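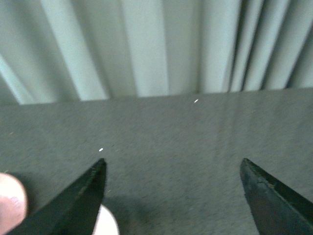 October, 7.40pm
by @pichonbakes

Day 3 of the rye starter and it has doubled!! I fed it 100g of flour before work and came home to a proper dome.

Smells like green apples today (yesterday was more old socks).

Going for the Rekov loaf next, the dark one with caraway. Long prove overnight in the fridge, then straight into a hot pot. So excited!

Recent posts
Oat crackers, second go
Which flour for rye?

Comments
Mine went flat at this stage, keep feeding
Caraway, yes please!
What size jar do you use?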